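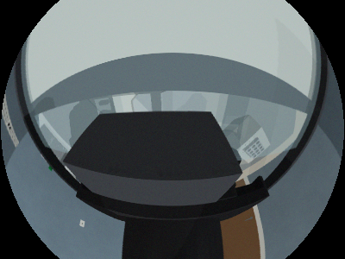 Filed under: Old Scholars / School Magazine

Subject: Re: The Laryea, back issues and the index

Hello Padmavathi, hello all,

What a lovely message to find waiting when I got in from the garden. I meant to send two lines back straight away, then I pulled one of the old magazines off the shelf to check a date and of course it was dark before I looked up again.

On 21st June Padmavathi Raju wrote:

> Does anyone know where the bound volumes of The Laryea ended up
> after the library moved? My brother edited it in Year 12 and I'd
> love to see his editorials again. I'm told there was once an index
> of contributors too, but the office at Trusudlow couldn't put
> a hand on it. Happy to pay postage on anything.

The bound volumes are safe. They went to the Femberg building with the honour boards, and they live in the long cupboard upstairs, next to the sheet music. Birger Nordin has a key and is very obliging if you ring him before lunch. The spines on the earliest ones are crumbling a bit, so please take a cushion for them, and do wash your hands first (I sound like my old form teacher).

As for the index, it does exist! Boris Tomić typed it up over two winters and it runs to 2321 names, including every child who ever had a limerick in the junior pages. I have a copy in a biscuit tin and can bring it to the next get-together. There are a few spelling mistakes and one whole family filed under the wrong letter, but I got lost in it for an entire afternoon and found three cousins I'd forgotten ever went to the school. 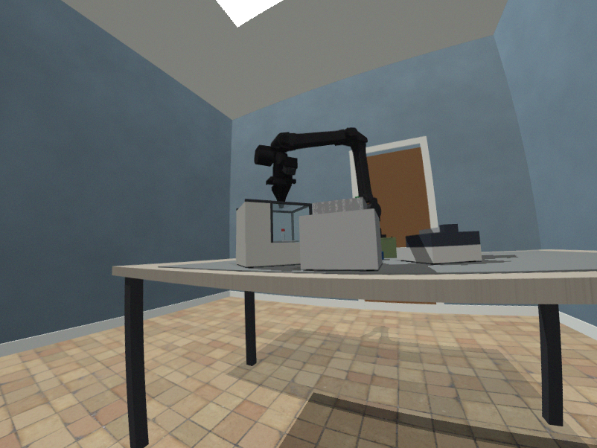
Can you borrow a bound volume and take it home?
Only the duplicates, for up to a month, and you sign the red book when you collect them.

Your brother's year should be among the duplicates, as they printed over 400 copies that year and plenty never left the storeroom. I remember his piece on the tuckshop prices, which caused such a fuss that the following issue was mostly letters. My mum wrote one of them, I'm sorry to say, and she wasn't on his side.
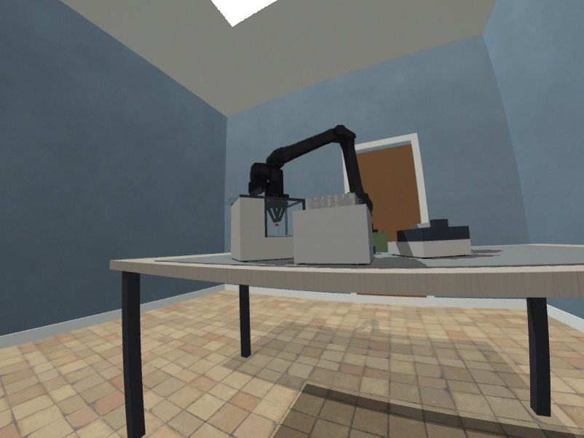 Black robot arm above the table, simulated room with blue walls.

One more thing while I have you all. Zhuoran Xu is still after the April issue from the year the cover changed colour, the one with the rowing crew. It's the only gap left in the second set. If you've got one in a box in the garage, even with the crossword filled in, would you let Zhuoran or me know? We could have the page copied and get it back to you quick smart.

Alaric has asked me to say he's bringing the sandwiches again and would somebody else please do a cake.

Warmest wishes to everyone, and to your brother especially, Padmavathi.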